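Trying out grippers by hand, before any arm gets involved

Last updated: Feb 1, 2020

The lab at Narnolden has been comparing ways of getting small-object handling into its robot arms since December, and the engineer who runs the trials can hardly sit still while talking about it. We had agreed on half an hour. It took most of an afternoon, and I came away with nine pages of notes and a strong wish to have a go myself.

The work is a comparison between two rigs. One is the Flendow, a set of gloves with a tracked controller strapped over each hand. The other is the Brimer, a hand-held gripper with a camera built into it. Both record what a person does so that an arm can be taught to do it later. "People always want to see the arm," the engineer told me, "and I love the arm, the arm is great, but the arm is only as good as what you feed it. So we've spent these weeks on the feeding end."

The tasks are deliberately fiddly: caps, tubes, small bottles, fittings that have to meet at the right angle. So far the team has logged 1,378 attempts, 676 of them with the gloves on.
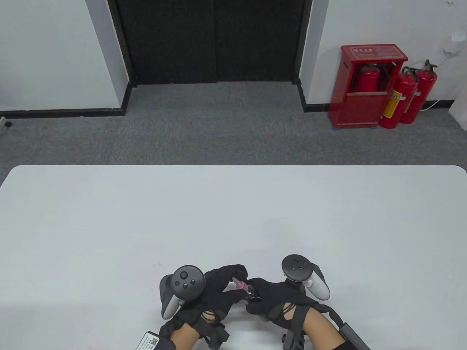

"What surprised me is how quickly you stop noticing the weight," the engineer said. "First ten minutes you feel like you're wearing a pair of kettles. Then your fingers just get on with it! You still have your fingertips, that's the lovely thing. You can roll a part, feel it catch, back off a bit and try again, and all of that ends up in the recording."

The gloves do have their bad days. Straps work loose, and a controller that has slipped by a few millimetres gives you a hand position that is wrong by a few millimetres for the rest of the session. The team now re-seats everything every 20 minutes and does a short check move, touching both thumbs to the same spot on the table. "Boring, but it saved us. We threw away a whole morning before we started doing that."

I asked about the Brimer, and got an equally happy answer. It has two flat fingers and a squeeze handle, and because the arm downstairs carries the same two fingers, very little has to be translated between person and machine. "It's honest. If you can't do it with the Brimer, the arm can't do it either, and you find out straight away." It is slower, though, and anything that wants twisting is a struggle. A screw cap that takes a couple of seconds in gloves can take four or five tries with the gripper while somebody else steadies the bottle.

Where the camera sits turned out to matter more than anyone had expected. From head height you get the whole job but lose the contact point as soon as a hand passes over it. From the tool you get the contact point beautifully and very little else. The engineer would now never choose just one. "I used to think the close view was a luxury. Then we went through the cap footage and the close view was the only one where you could tell what the fingers were up to."
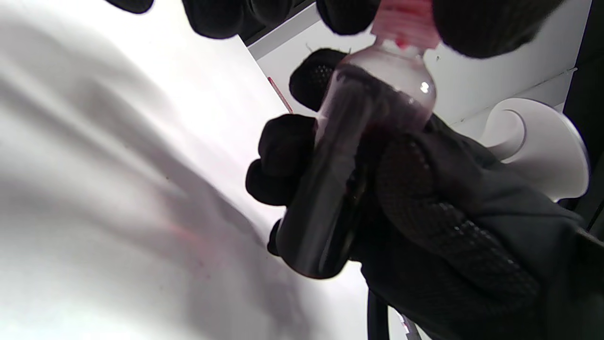

Figueiredo has run the same sort of trial on a smaller budget and takes a different line: start with the close view alone, get one task working from end to end, and add the second camera when you know what you are missing. The Narnolden engineer laughed when I passed this on. "Fair enough. I'd still want both. But I'd like to see their numbers."

Next comes a run of 400 attempts split evenly between the rigs, same objects, same table, with the order shuffled so that nobody gets to practise on the easy ones first. After that the arm gets its turn. "Ask me again then," the engineer said, already reaching for a box of fittings.

Comments (3)

pivotpin: Would love to know how they deal with glove sizes. Our medium is useless on half the team.

Oona_k: We had the slipping problem too. A strip of rubber under the wrist strap helped a lot, though you still need the check move.

sidelathe: Nice read. Please do a follow-up when the arm has had a go!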